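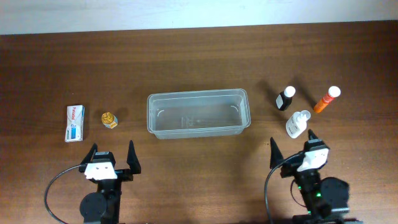 Checked and written up by Maricica Grecu, 2 August 2024

Torley table, pre-session safety and data checklist
Task: put the medicine things into the clear tub, two arms

I love this task. The things on the table are all so different to hold, and the tub is nearly invisible against the wood, so every good demonstration is worth having. We stand at 1,469 saved episodes in the Nendik set and I'd like the next batch to be the cleanest yet!

1. Emergency stop pressed and released once before the arms are powered. OK.
Comment: please do this with your own hand, even if the person before you has only just left.

2. Cables clear of the finger travel, both arms. OK.
Comment: both cables swing out in a wide loop to the left of their grippers. Run each arm slowly through its full reach and watch the loop the whole way round. If it drags across the table it will sooner or later catch a bottle.

3. Start layout. OK.
Comment: small box and gold-lidded jar left of the tub, bottles right of it. Move them a little between episodes, and lay one of the bottles on its side now and then. I can't say enough good things about tipped bottles, they make the policy work for its supper.

4. Caps and lids tight. OK.
Comment: check by hand. Any bottle with a weeping cap comes off the table and the table gets wiped before we carry on.

5. Tub sound, no sharp edges. Look again.
Comment: clear plastic on clear plastic is very hard to see from the wrist view, and there are thin curved shapes and a few dark specks in there that I want checked by eye. Feel along the rim with a gloved finger. Tip out anything that lifts.
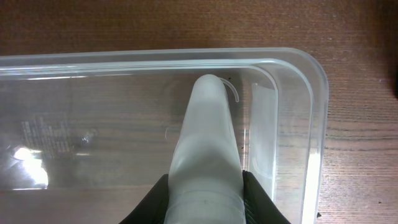 6. Grip force on the soft bottles. OK.
Comment: hold the frosted one between the fingers over the tub, wait three seconds, then lower. If the sides dimple, drop the force a step and note it in the log. The slow lowers are lovely to watch back.

7. Wrist cameras. OK with a note.
Comment: wipe the lens, then check that the fingertips show in both bottom corners. The marks on the wall can stay as they are. Glare on the tub is fine too, we want it in the data.
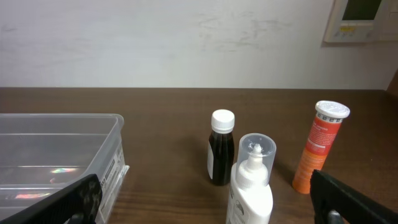
Item 7: wrist view with the dark bottle, the squeeze bottle and the orange tube on the table.

8. Episode length. OK.
Comment: around 45 seconds is comfortable with both arms. Don't rush the last bottle to save time. A fumble followed by a calm second try gets kept and tagged "recovery". A collision with the rim gets tagged and reported to me the same day.

9. End state. OK.
Comment: everything inside the tub, lying or standing. The Panadol box flat with the bottles upright beside it is a perfectly good finish, and so are plenty of others. Open the fingers fully before you stop recording.

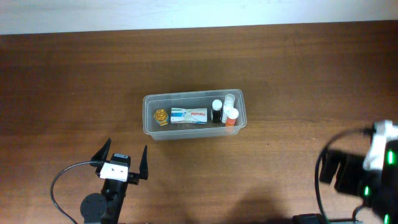
One operator wrote back asking whether item 9 should allow a bottle leaning on its neighbour, as the labelling sheet only says "upright" or "flat", and whether those episodes from February need going through again.

Leaning counts as upright if it stays put when the arm moves away. Yes to February, and I'm happy to do them myself.

Recent checklists
Torley table: arm mounts and clamps
Nendik set: tagging recoveries
Bélanger room: lighting and power
Arik: gripper finger wear, monthly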